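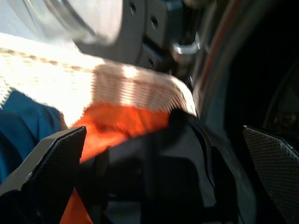

Robotic gripper with textured finger pads

Parmont Workshop: Attendee FAQ
Last updated October 27, 2024

Do I need an accepted poster to attend?
No. Anyone may register. Poster presenters should use the code in their acceptance email.

What does the fee cover?
All talks, both poster sessions, lunch and coffee on each day. The dinner at Tomside is booked separately.

Is there a limit on places?
Yes. The Seneviratne Hall seats 600. Once it is full, we open a waiting list and offer places in the order requests came in.

How do I get an invoice?
Enter your billing address when you register. The invoice comes as a PDF with your receipt. If your institution needs a purchase order number on it, write to Fathima Weerasinghe before you pay.

Can I transfer my ticket to a colleague?
Yes, up to 2 days before the opening. Send both names and the order number to the registration desk.

What size should my poster be?
A0, portrait. Pins are provided.

Will the talks be recorded?
Only the keynotes. Registered attendees will receive the link by email.

Where should I stay?
We hold rooms at the Jeltau Guesthouse. Book directly with them and mention the workshop.

Who handles visa letters?
Rizwan Roy. Include your full name as it appears in your passport.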